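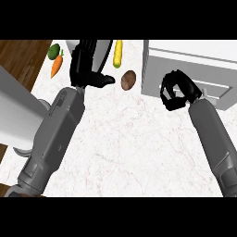

브라스테로 레스토랑의 봄 메뉴 첫 코스, 닭 콩소메와 만두피 쪽을 오늘 다시 잡았다. 지난번 기록에서 국물 색이 탁하다고 쓴 부분은 절반만 맞는 말이었다. 그릇을 바꿔 담으니 같은 국물이 다르게 보였다. 홀에서 손님 앞에 두고 국물을 붓는 카운터를 무엇으로 할지도 아직 안 정해졌는데, 사진에 나온 것 같은 흰 대리석, 분홍기 도는 회색 결이 가늘고 불규칙하게 지나가는 상판이면 흰 그릇의 테두리가 바탕에 묻힐 것 같다. 그 경우 그릇은 유약이 어두운 쪽으로 가야 한다. 채소를 생으로 조금 올려 두고 시작하는 구성이라면 흰 돌 쪽이 낫다는 의견도 있어서 결정은 미룬다. 아래는 국물과 피에 대한 기록이다.

2023년 1월 12일
작성 트레이시 마스던 (Tracey Marsden)

처음 | 주방 노트 | 메뉴 | 공급처 | 지난 기록

1. 국물

어제 밤에 걸어 둔 육수를 아침에 내렸다. 뼈는 미리 데쳐서 씻었고 닭발은 이번에 뺐다. 닭발이 들어가면 식었을 때 너무 단단하게 굳고, 데운 뒤에도 입술에 붙는 느낌이 남는다. 첫 코스에서 그 느낌이 나오면 뒤에 오는 생선이 손해를 본다.

맑히는 방법은 두 가지로 했다.

가. 흰자와 간 닭가슴살로 덮개를 만들어 올리는 방법. 향이 조금 빠지지만 색은 확실하다. 구멍을 낸 다음부터는 불을 건드리지 않았다. 중간에 한 번 세게 끓어서 가장자리가 깨졌고, 그쪽에서 뜬 국물은 따로 두었다.

나. 얼렸다가 천에 받쳐 냉장고에서 녹이는 방법. 아직 다 내려오지 않았다. 지금까지 받은 양만 보면 맛은 나 쪽이 진하다. 젤라틴이 천에 다 남기 때문에 입안에서 가볍다 못해 조금 비는 느낌이 있다. 점심 전에 세 사람이 맛을 봤는데 둘이 가를 골랐다.

가에서 최종으로 얻은 양은 719g. 한 그릇에 얼마를 부을지 정하지 않은 상태라 몇 인분이라고 쓰지는 않겠다. 손실이 생각보다 크다. 덮개에 쓴 가슴살을 직원 식사로 돌릴 수 있는지 보려고 일부를 따로 구워 봤는데 맛이 다 빠져서 어렵다. 마늘과 간장을 많이 넣으면 먹을 만은 하다.

소금은 마지막에 넣었다. 뜨거울 때 맞추면 손님 자리에 닿을 때쯤 짜게 느껴진다. 지난 메뉴에서 같은 실수를 했으므로 이번에는 작은 잔에 덜어 식힌 뒤 간을 봤다. 앞으로 이 코스는 전부 이렇게 본다.

향은 말린 귤껍질과 생강. 생강은 얇게 썬 것을 불 끈 뒤에 넣고 5분 두었다가 건졌다. 더 두면 매운맛이 목 뒤에 남는다. 귤껍질은 한 번 적셔서 안쪽 흰 부분을 긁어냈고, 안 긁은 것과 비교하니 쓴맛 차이가 분명했다. 팔각은 이번에 쓰지 않았다. 클레브컴 쪽 손님들은 팔각이 나오면 바로 알아채고, 그다음부터 다른 맛을 안 찾는다는 게 작년 가을에 홀에서 들은 얘기다.

2. 만두피

밀가루는 플라카우 것으로 바꿨다. 전에 쓰던 것보다 물을 덜 먹는다. 가루 381g에 끓는 물과 찬물을 나누어 넣었는데, 이전 레시피의 물을 그대로 쓰니 반죽이 손에 붙어서 두 번째 판에서는 찬물을 줄였다. 줄인 쪽이 밀 때 편하고 삶은 뒤 가장자리가 덜 풀어진다.

휴지는 두 번. 첫 번째는 그릇을 덮어 두고, 두 번째는 길게 뽑아 썰기 직전에 한다. 두 번째를 건너뛴 판은 밀고 나서 자꾸 오그라들었다. 바쁜 날 제일 먼저 빠질 단계가 이것이니 준비표에 따로 칸을 만들어야 한다.

두께는 국물 속에서 비쳐 보일 정도까지 갔다가 다시 조금 두껍게 돌아왔다. 너무 얇으면 국물을 붓는 동안 찢어진다. 손님 앞에서 붓는 코스이므로 이건 양보가 안 된다. 주전자 높이를 낮추는 것도 방법인데, 홀에서는 높은 데서 붓는 게 보기 좋다고 한다. 내일 홀 팀이 와서 직접 부어 보기로 했다.

소는 아직 임시다. 오늘은 돼지 목살과 부추로만 했고 새우는 뺐다. 새우가 들어가면 국물과 따로 논다. 부추는 소금에 절이지 않고 기름에 먼저 버무렸다. 물이 덜 나왔다.

찌는 것과 삶는 것을 비교했다. 찌면 모양이 좋고 삶으면 피가 부드럽다. 스팀은 가사이드 오븐으로 했는데 안쪽 단과 문 쪽 단의 익은 정도가 다르다. 문 고무가 낡은 것 같다. 수리 요청은 넣었다. 그전까지는 안쪽 단만 쓴다.

3. 서비스 쪽에서 정할 것

첫 코스가 나가는 시점. 지금 계획은 손님이 앉고 13분 안에 첫 그릇이 닿는 것인데, 음료 주문이 늦어지면 주방에서 기다리게 된다. 만두는 기다리면 붙는다. 기름을 바르면 안 붙지만 국물 위에 기름이 뜨고, 그러면 맑힌 보람이 없다. 대안으로 젖은 천을 깐 대나무 찜기에 두었다가 그릇에 옮기는 것을 해 봤고, 짧은 시간은 괜찮았다. 오래는 안 된다. 피 바닥에 천 자국이 남는다.

그릇 온도. 데운 그릇에 담으면 마지막 한 숟갈까지 따뜻하다. 다만 손님이 그릇을 손으로 들고 마시고 싶어 할 때 뜨거울 수 있다. 손잡이 없는 그릇을 고집하면 받침을 같이 내야 한다.

설명 문구. 홀에서 긴 설명을 준비해 왔는데 국물 식는 동안 다 읽게 되면 곤란하다. 닭, 귤껍질, 부추. 이 정도만 말하고 나머지는 물어보면 답하는 것으로 제안했다. 답은 못 들었다.

술 짝. 식전주로 나가는 것이 달면 국물이 싱겁게 느껴진다. 드라이 셰리로 맞춰 보니 귤껍질이 잘 살아났다. 차를 고르는 손님에게는 가볍게 볶은 우롱. 재스민은 국물 향을 덮는다.

4. 안 된 것

- 국물에 말린 관자를 넣은 판. 맛은 좋은데 색이 누렇게 된다. 소스 쪽으로 돌린다.
- 시금치즙으로 물들인 피. 삶으니 색이 칙칙해졌다. 다시 안 한다.
- 만두를 미리 얼려 두고 바로 삶기. 피 접은 부분이 갈라졌다. 밀가루를 바꾼 탓인지 냉동 탓인지 모르겠다. 전에 쓰던 가루로 한 판 더 해 봐야 안다.
- 파 기름 한 방울. 보기에는 예쁜데 첫 숟갈 맛이 전부 파가 된다.

5. 다음

나 방법이 다 내려오면 가와 반씩 섞어서 맛을 본다. 입안이 비는 느낌이 그것으로 채워질 수도 있다. 카운터 상판 견본과 어두운 그릇은 같이 놓고 봐야 하니 그릇 가게에 세 가지 색을 부탁해 두었다. 메뉴는 4월에 시작이고 인쇄는 그보다 먼저 넘어가야 하므로 첫 코스 이름이라도 빨리 정해야 한다. 지금 표에는 그냥 '국물'이라고 적혀 있다.

귤껍질 재고 얼마 안 남음. 주문.

댓글

주방2: 냉동해서 갈라지는 건 예전 가루 때도 있었어요. 저녁 장사 끝나고 한 판 밀어 두겠습니다.

홀담당: 설명 짧게 하는 건 좋은데 알레르기 안내는 빼면 안 됩니다. 밀, 돼지고기, 흰자 들어가는 거 맞죠? 셰리는 따로 적어 주세요.

제과: 대리석이면 귤껍질 물 든 것 바로 닦으셔야 해요. 우리 쪽 작업대에 레몬 자국이 아직도 있습니다.

익명: 찌는 쪽에 한 표. 모양이 훨씬 나아요.

트레이시 마스던: 홀담당님, 네 맞습니다. 참기름도 들어가요. 소 버무릴 때 씁니다. 본문에는 기름이라고만 썼네요.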